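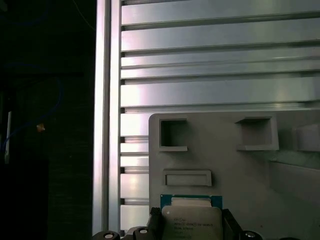

Paid participants wanted: does a "faster" home computer change anything you do?

Sequeira is looking for 103 adults to take part in a home study that starts in September and runs for 22 weeks. We are a small consumer research group in Lullness. We do not sell computers, we do not take money from people who sell them, and we have our doubts about most of what gets printed on the box.

The question is simple enough. People are told every year that their computer is too slow. They replace it, they feel good about it for a while, and then they go back to opening the same mail program and the same four websites. Is the new machine doing anything for them? Makers have one answer. Review sites that earn a fee on each sale have a very similar answer. We would like to hear from people who just pay bills and write letters on the thing.

What you would do

You keep using a computer at home the way you always have. At some point we swap your machine for one of ours, and later we may swap it again. Some of the swaps are to a faster computer, some are to a slower one, and some are to one that performs the same as what you had but comes in a nicer case. You will not be told which. Once a week you fill out a short form on paper: what you used the computer for, what annoyed you, whether you would have paid money to fix it.
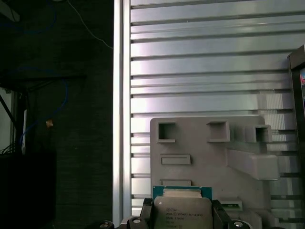 We also ask you to guess, at the end of each stretch, whether you had the better machine or the worse one. In our small trial run last spring, people were very sure of themselves and often wrong. That trial was too small to prove much, and we say so in our own write-up. It is the reason for doing this properly.

Who we are looking for

You are 18 or older, live within driving distance of Lullness or Millance, and use a desktop computer at home at least four days a week. You have a working internet connection that is not about to change. You can be any kind of user, including the kind who has never looked up what is inside the case. We would like plenty of those.

Please do not apply if you work for a computer maker or a store that sells computers, if you edit video for a living, or if you play competitive games. Your needs may be perfectly real, but they are a different study. We also cannot take more than one person per household.

What you get

Each person who completes the study is paid $2,160. If you drop out early you are paid for the weeks you finished. There is no prize drawing, no gift card and no "chance to win." You do not get to keep the computer.

Your files stay yours. We copy them over in front of you, and the machines carry no tracking software. The moving is done by Lurnaletti, a local repair shop, under a contract you may read before you sign anything. If a promise in that contract looks vague to you, ask. We changed two clauses after people in the trial run complained, and they were right to.

A few plain warnings

The weekly form is dull. A slow computer is irritating, and you may be stuck with one for weeks - please think about that before you apply, especially if you do your taxes late. We expect more than 2,000 people to ask for a place, so most will be turned down. Places are drawn by lot within age groups, and a moving letter about your old laptop will not help.

How to apply

Pick up a form at the Sequeira front desk in Lullness or at the Millance public library, or write and ask us to mail you one. Forms are due by 5 p.m. on the last working day of the month before the study starts. You will get a letter either way.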